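Home chore machines: your questions, answered quick

Last updated July 11, 2022. Shu-fen Yang keeps this page. Send new ones to the same address as before.

Can a machine fold my laundry yet?
Sort of. Slowly. Towels yes, in a lab, with the towel dropped on a clear table. T-shirts, mostly. A mixed basket straight from the dryer, in a normal living room, no. Not at a speed or price you'd put up with.

Why is cloth so hard?
A mug is the same shape every time. A sweater isn't. Grab it in one spot and the rest slumps somewhere new. The machine has to find an edge, work out which edge, pinch one layer and not two, and then do it all again after the thing has moved. Dark clothes are worse, the folds dont show up well for the camera.

So what about those folding cabinets people were selling?
You clip each piece on by hand and it does the fold. Clipping takes about as long as folding. Pin-yu Man in our office tried a Lekness unit in January and went back to the bed.

What did Lekness get right?
Neat stacks. Shirts all the same width. If you have a shop and need 25 matching polos on a shelf, maybe look at it. For a family, no.

Is the hand the problem or the brain?
Both, but more the brain than it used to be. Two plain fingers with soft pads will pick up most clothes if they go to the right place. People fold fine with salad tongs if you make them. Knowing where to pinch and how hard to pull is the part that's missing.

How do they teach it?
Few ways. Drive the arm by remote. Simulate the cloth on a computer (getting better, still looks like wet paper). Or have a person do the chore with a gripper held in the hand, camera on it, over and over, in real rooms. The last one is cheap and gets you real mess, wich is what the lab tables never had. 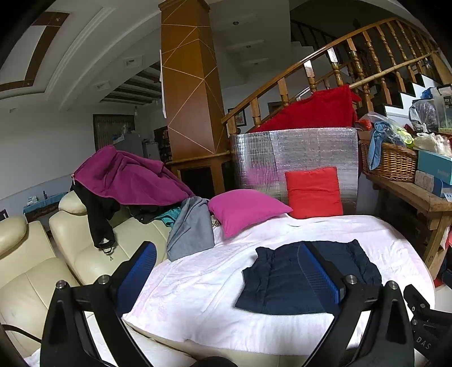 How many tries does it take?
Depends who you ask. The Marbridge people told us 700 demos for one kind of shirt on one kind of surface, and it still got stuck on sleeves. Kunitow says they logged 1,364 across several homes. Neither has something you can buy.

Does the room matter?
More than you'd think. Wrinkled sheet underneath, the pads grab the sheet too. Clothes piled on other clothes, where does one stop. Sofas, cushions, stuff on the stairs. A fixed arm can't get round any of it, and one on wheels needs floor space most of us dont have.

What can I get today that works?
Floor vacuums, fine. Mops, okay on flat floors. Window ones, meh. Washer dryer combos save you the one transfer. Lawn mowers if the yard is simple. Nothing that picks up socks.

What about dishes?
Loading a dishwasher is easier than laundry, plates are stiff. Wet glass is still trouble. Petchrat showed a rack loader for restaurant kitchens, same trays all day. Not for your sink.

Do laundries and hotels use robots?
Big ones do, for flat stuff. Sheets and towels go through feeders and folders, have for years. Somebody still stands there and hands over the corners in a lot of places. Uniforms and kids' clothes go by hand.

Cost?
A research arm with a decent gripper, more than a car for some of them. The folding cabinets were cheaper but see above.

Should I wait to buy a dresser, lol
No. Buy the dresser.

When then?
Shu-fen says towels at home first, then tops, then pants. She won't give a year. Pin-yu gives one but changes it every time. We'll update if anyone ships.

Can I send you a video of mine?
Yes pls. Under 77 MB or the mail bounces it. Say what machine and what fabric.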